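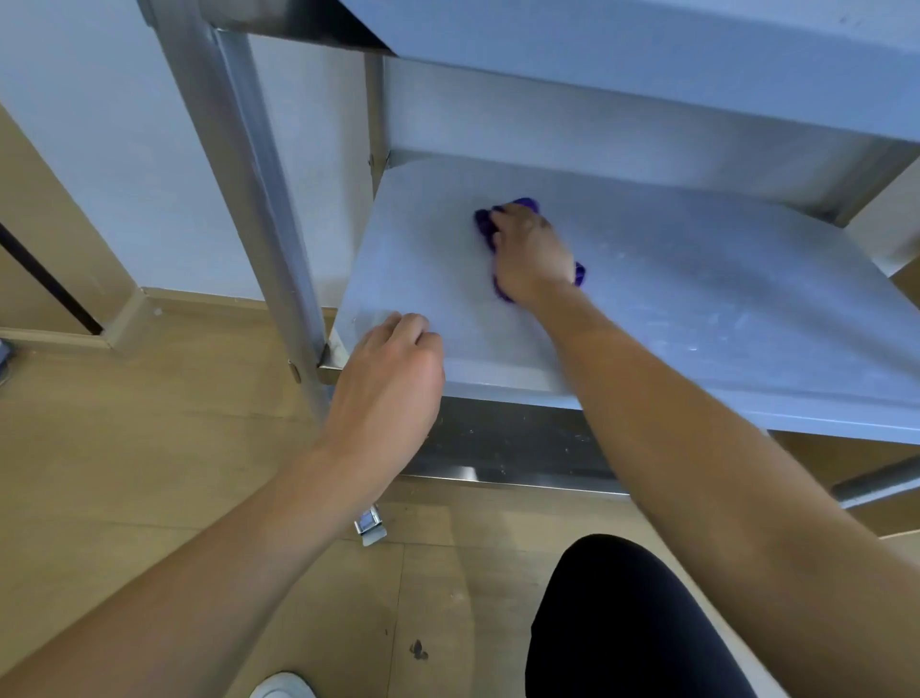
Borkard, 26 April 2018

27 shares · 20 comments

The undershelf is the lower shelf of a steel work table, the sort found in restaurant kitchens, bakeries, school canteens and, more and more, in ordinary homes where somebody likes to cook. It usually sits a short way above the floor and carries the things that are too heavy or too seldom used to live on top – stockpots, flour bins, the big mixer that comes out in December and goes back again.

Most undershelves are a single sheet of stainless steel, folded at the front so there is no raw edge to catch a hand or a sleeve. Some have a small upturned lip along the back, which keeps jars from sliding off and, as any owner will tell you with a sigh, is also very good at collecting crumbs. The shelf is commonly bolted to the legs, and adjustable feet let the whole table stand level on an old and wandering floor.

Cleaning is simple enough, though it does ask for a bit of bending. The shelf is emptied, wiped with a soft cloth and warm water with a drop of dish soap, then wiped again with clean water and dried. Brushed steel shows smudges and streaks very readily, and it is best to follow the grain of the metal. Steel wool and chlorine bleach are both to be avoided. Corners around the legs and bolt heads deserve a second pass.

In the Azar district the shelf is fondly called "the downstairs," a name said to come from the old Vastach bakery, where 117 loaf pans were kept on one. The Sunisora range of home tables, sold in the same district, offers the undershelf as a separate part, and many families add theirs a year or two after buying the table.

870 views · Share this article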